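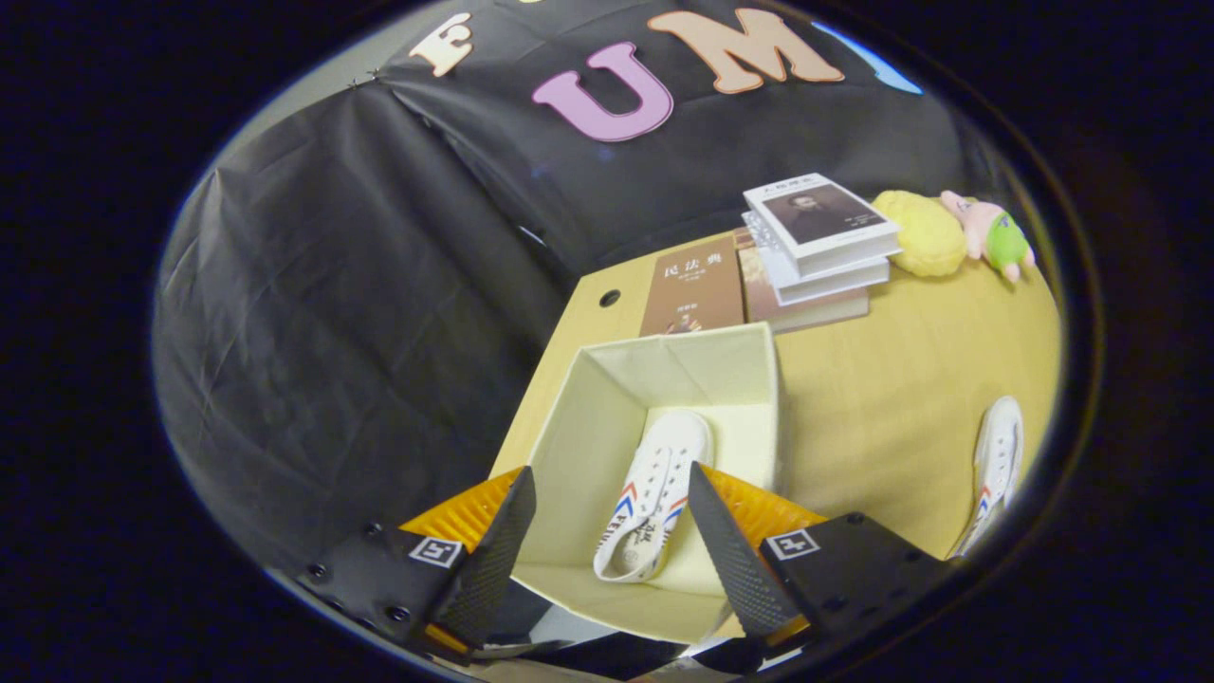 Home | Visit | Hire a Room | Exhibitions | FAQ | Contact

Display Room Hire: Frequently Asked Questions

The following answers apply to the display rooms at the Gilldale and Nilidport branches of the Dramedside Library Service. They should be read together with the conditions of hire, a copy of which is supplied with every booking form.

Who may hire a display room?

Any school, society, charity or resident within the Dramedside area may apply. Businesses may also apply, but goods may not be sold on the premises. Applicants must be 18 or over. A school or youth group must name a member of staff as the responsible person.

How far ahead should I apply?

Applications should reach the branch at least 20 days before the first day of hire. Bookings for October are heavily requested and should be made as early as possible. A booking is not confirmed until the branch has replied in writing.

What size are the rooms?

The Gilldale room holds up to 60 people standing. The Nilidport room is smaller and is best suited to table displays and reading corners. Floor plans may be collected from either enquiry desk.

What does hire include?

Hire includes tables, chairs, lighting and heating. Fabric for backdrops may be borrowed from the Gilldale branch if it is requested on the form. Letters, signs and printed labels are to be provided by the hirer.

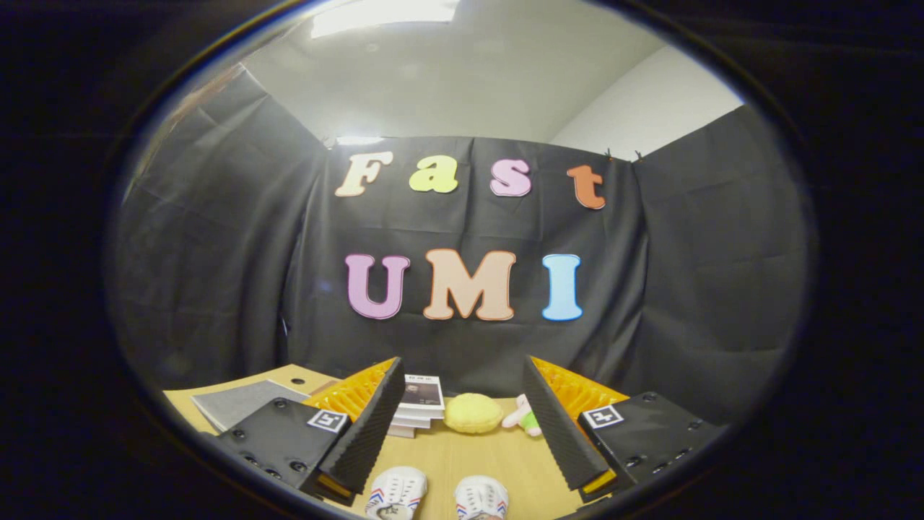
May I fix items to the walls?

No. Nails, screws and adhesive tape may not be used on any painted surface. Items may be pinned or clipped to fabric, provided that the fabric itself is not cut or glued. The cost of repairing any damage will be charged to the hirer.

May library books be used in a display?

Yes. Up to 20 books may be set aside for a display on a responsible person's library card. Reference works may be included with the agreement of the branch, but must remain in the building. Titles in languages other than English can be requested through the Moya catalogue, and these may take longer to arrive.

Is there a limit on the weight placed on tables?

Each folding table will carry a spread load of 60 kg. Heavier objects must be placed on the floor and kept clear of the doors.

Are leaflets allowed?

Leaflets connected with the display may be left on the tables. No more than 1000 may be stored on site at one time. Political and commercial leaflets will be removed.

When must the room be cleared?

The room must be cleared by closing time on the last day of hire. Items left behind will be kept for 20 days and then disposed of.

How do I cancel?

Notice of cancellation must be given in writing, quoting the booking number. Deposits are returned in full where the branch receives notice before the hire period begins. Forms may be handed in at either branch, or sent by internal post from any other library in the service.

Page last reviewed: 28/08/2019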